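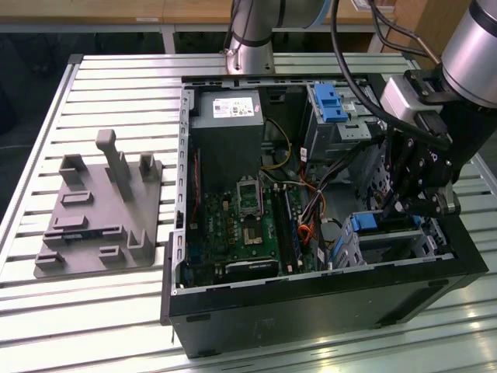 Noreen McGrath
Contributing editor, hardware pages

Desktop tower (inside of)

A desktop tower is the upright box that holds a computer's working parts, and I've had my head in enough of them to have favourites. Lay it on its side, take the side panel off and you're looking straight down at the motherboard, the big green board in this one. The square socket in the middle is for the processor (empty here, with its silver bracket and lever), and the black slots beside it take the memory.

The boxy grey lump in the corner is the power supply. Labels like this usually give the output in watts, and I'd call 600 plenty for an office machine, though people building for games often go to 800 or more. All those yellow, red, black and orange wires are colour-coded: yellow carries 12 volts, red carries five, orange 3.3, and black is ground.

I'm very fond of coloured plastic latches! Blue ones on the drive bays mean you can get a drive out without hunting for a screwdriver, and my old Kuletti tower had none, so every December clean-out took me 2 evenings.

Last edited Aug 17, 2022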